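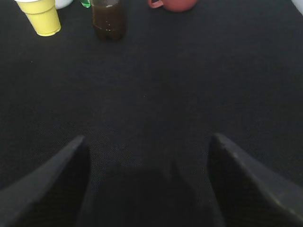 公共饮品台的物品为什么要沿台面后侧摆放？
靠后摆放可以把台面前部留给取用者放置文件和随身杯具，也便于保洁人员每日擦拭。

Cernport 行政服务中心自三月起统一调整各楼层饮品台的陈设办法。中心日常办公及来访人员合计2,000人，饮品台使用频繁，过去各楼层自行管理，摆放方式差别较大。本刊就此访问了中心后勤处主管 Edgardo Ocampo 和负责东翼楼层事务的 Rommel Manalastas。

Ocampo 在访谈中首先回顾了旧有做法。他表示：“以前饮品台和资料台共用，文件、充电线、杯子混在一起。最常见的投诉是找不到自己的杯子，其次是文件沾上水渍。”后勤处随后与承担室内陈设工作的 Prulier 公司商议，确定了沿墙成排的方案，并在两个楼层先行试用。

据 Ocampo 介绍，方案的文字部分很短，前后修改却用了一个多月，争议集中在瓶装饮料与杯具是否应当分区。Prulier 一方主张分区，东翼则希望混排。“最后采用了混排，条件是彼此之间要看得清楚，伸手能够取到。”

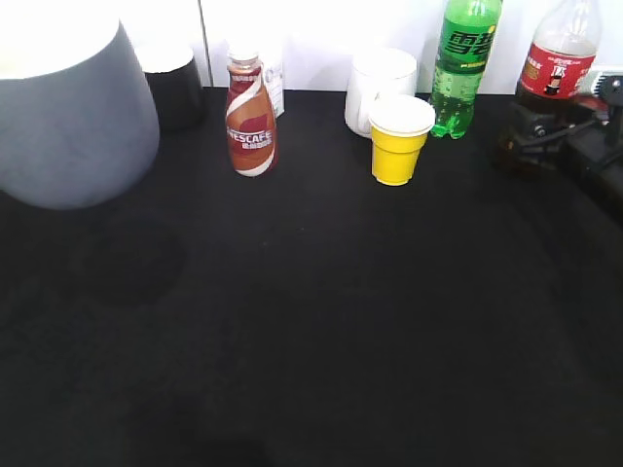
关于混排的理由，Manalastas 作了较为详细的说明。东翼的会议多在上午连续进行，参会人员停留时间短，往往取了饮料便顺手拿杯，分区反而增加走动。他以东翼一张饮品台为例：雀巢咖啡立在左侧，雪碧和可口可乐靠右，白色马克杯与黄色小杯位于中间。“从哪一边过来，杯子都不远。”他同时承认，靠墙的电源插排与饮料同处一侧，需要在后续检查中多加留意，后勤处已将此项列入楼层巡查表。

谈到杯具的选择，Ocampo 表示中心并未统一采购。各楼层可沿用原有杯具，唯一的建议是颜色要有区别。他认为，统一款式虽然整齐，却容易使人误取。Manalastas 补充说，东翼曾试行在杯底贴姓名标签，清洗几次后字迹模糊，这一做法已经停止。目前公用小杯的容量以200毫升为限，供短会使用；需要更大容量的人员自备杯具。

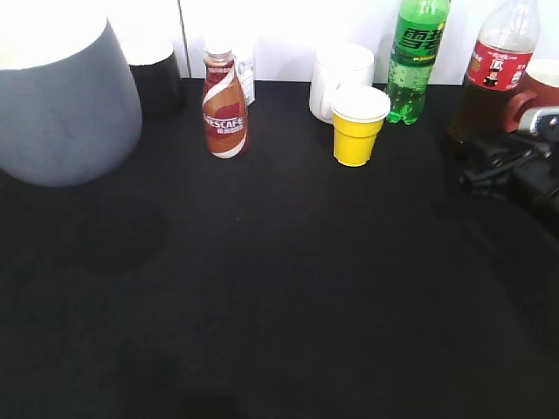

东翼饮品台，黄色小杯置于白色马克杯前方，台面为黑色布面。

对于深色台布，访谈中两位受访者的看法并不一致。Ocampo 倾向于保留，理由是深色布面与浅色墙面对比清楚，物品摆放是否整齐，在门口便能看出。Manalastas 则指出，深色布面容易显出线头和灰尘，保洁人员为此增加了工作量。“我向后勤处提过，希望改用可以直接擦拭的台垫，Bagheri 供应的样品正在试用，结果要等下一季度再看。”Ocampo 回应称，样品的价格和耐用程度都需要比较，目前不作结论。 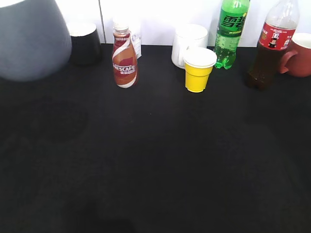 日常维护由各楼层自行安排，后勤处只在周六进行一次检查。检查内容包括瓶盖是否旋紧、布面是否平整，以及是否有个人物品长期占用位置。Ocampo 特别提到台面前部的留空，他认为这是整套办法中最难坚持的一项。东翼的台面在这方面符合要求，咖啡瓶、黑色杯子和马克杯都排在靠墙的一侧，前方大片黑色布面没有放置任何物品。左端的灰色大件体积较大，Manalastas 表示仍在考虑是否将其移到别处，以便黑色杯子完全露出，取用时不必绕开。

访谈最后谈到推广安排。Vadudau 分部已提出参照东翼的做法整理其接待区，后勤处将先提供文字说明，再视场地条件决定是否派人前往。Ocampo 说，分部的接待区较窄，墙面又有窗，未必能照搬成排的方式。“他们可以先把前部空出来，其余的慢慢调整。”Manalastas 则建议分部在调整之前，先征求上午值班人员的意见，相关意见由分部汇总后送交后勤处存阅。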